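This site uses cookies. By continuing to browse you accept our use of them.

Filed under: Talks and Papers

Notes for speakers, Trolodbridge Library Service

Slide 2. Welcome members. State that the Kokance reading room holds 3,025 local maps – most of them uncatalogued until last October.
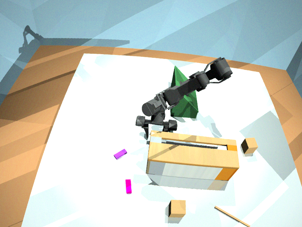 M. Tiongson, Head of Collections

Slide 3. Explain that large sheets are consulted flat, on a white mat laid over the table. Pause for questions on loans.

Comments (2)

Will the Funmont tithe maps be included?

Very clear, thank you.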